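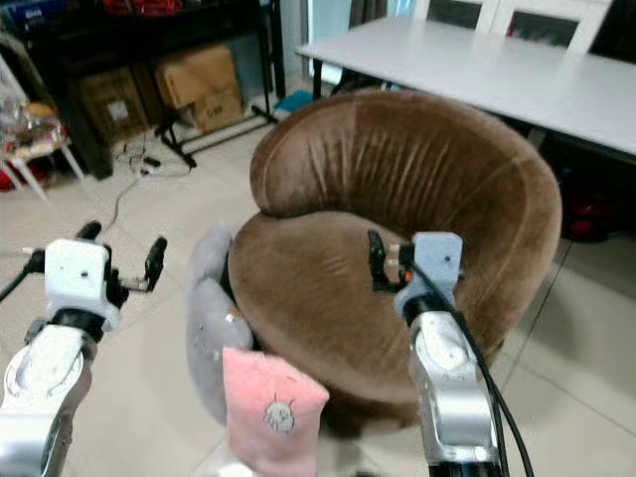
A reader wrote in to say that I was too easy on the Clestari bullpen last week, and that any team giving up a lead in the eighth three games running has a bigger problem than tired arms. Fair enough. I still think it's mostly tired arms. The starters haven't been getting past the fifth, and the same two relievers have been warming up almost every night.

I listened to the Plenden game on the radio from the first pitch. Clestari scored 4 in the second on a walk, two singles and a double down the left field line, then did very little until the ninth. The starter was at 58 pitches after three innings, and you could hear the announcers start doing the math.

Plenden got one back in the fourth and two more in the sixth. The second of those scored on a throw that went to the wrong base. I would have liked to see the left fielder just hit the cutoff man.
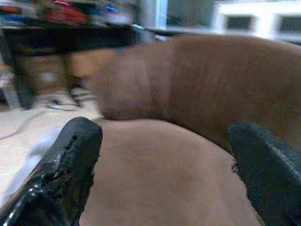 Should they go to a six-man rotation? I'd wait until the end of May, when the schedule has two open dates and the starters get extra rest anyway.

The bottom of the order worries me more. The catcher is hitting .193 and has been dropped to ninth, but he calls a good game and he throws well, so he'll keep playing. The backup hasn't done any better in his few starts.

Clestari held on to win by a run. The last out was a fly ball to the track in right, and the crowd noise came through before the call did.

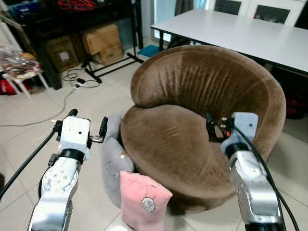 Next up: Cowie at Kanness Field

Cowie comes in for three games. They run a lot, and Clestari has been slow to the plate all spring. First pitch for the opener is 6:40 p.m. I have a ticket on the third base side and plan to keep score.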